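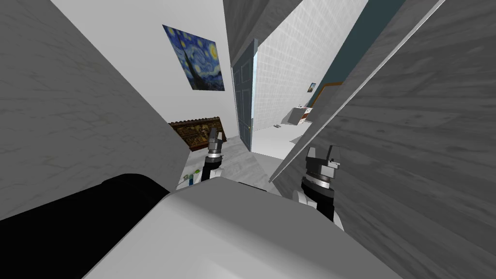

Last updated: December
1 min read

Huvstead is a small translation office over a bakery in Ulotbridge. Naomi Mutiso started it after eleven years at Simiyu, where she translated washing machine manuals and developed strong feelings about the word "ensure."

We do contracts, birth certificates, menus, museum leaflets and the occasional love letter (same rate per page, longer arguments over commas). Last year we delivered 2611 pages. The longest job was a 300-page pension agreement, which two of us have now read more often than any novel.

Every page is translated by one person and checked by another, and they don't always stay friends until lunch. We work in nine languages – ten if you count the one lawyers use.

In the spring we took over the client list of Isix, along with 194 open files and a very heavy stapler. If you were with them, your file number hasn't changed.

The office opens at 8:30. Ring the upper bell. The lower one gets you bread.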